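The snack situation, an update

September 2019

So the Great Snack Reorganisation is finally under way, and I have opinions! If you read my August post you'll know the cupboard had got to the point where opening the door was a bit of a gamble (the muesli bars came down first, usually, then whatever Fikri had jammed in behind them). I'd had enough. Everything came out, the doors came off, and I went hunting for wire shelving instead.

I'm completely sold on wire. You can see what you've got, the crumbs fall straight through to where you can sweep them up, and there's no dark back corner for a packet of rice crackers to go and die in. I wanted black because the white ones always look like the inside of a fridge to me. Ginevra reckons I'm being fussy, but she also keeps her chips in the oven, so.

The bit I hadn't thought through was drinks. Bottles and wire shelves are not friends. They wobble, they lean on the chips, and if you lay them down they roll forward at you like they're trying to escape. I tried standing them up the back with the tall packets in front and gave up on that inside a day. What they want is their own tray, something with sides, and I'm a big fan of the clear plastic kind with the ribbed walls because you can spot what's in there from across the room.

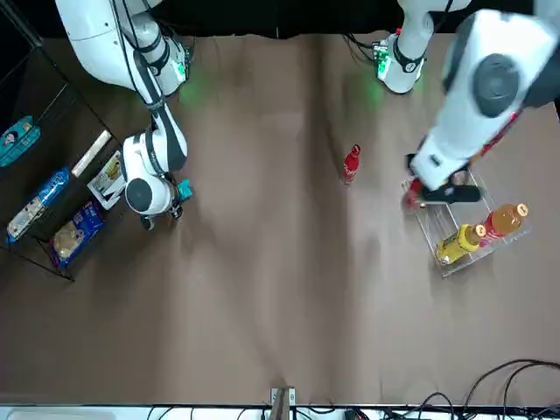
Lying down is fine once they're in a tray, by the way. I was firmly in the upright camp until Osvaldo talked me round (his argument was that if the lid's on properly it doesn't matter, and if the lid's not on properly you've got bigger problems). It does mean a tray can live on the table when people are over and go back to its spot afterwards, and I don't have to carry things out one at a time with a bottle under each arm.

The other thing I'd say is cover your table while you're sorting. A plain brown sheet over the top is perfect, creases and all. Mine never sits dead flat and I've stopped caring!

Total damage so far is 96 dollars, and 30 of that was a second tray I swore I didn't need. Still to do: labels (maybe?), a proper home for the tea, and a serious chat with Fikri about putting empty boxes back. Amedeo wants a separate spot for the spicy stuff and I haven't decided whether he's earned it. If anyone's found a clip that holds a big chip bag shut for longer than a week, tell me in the comments, I've been through three kinds already.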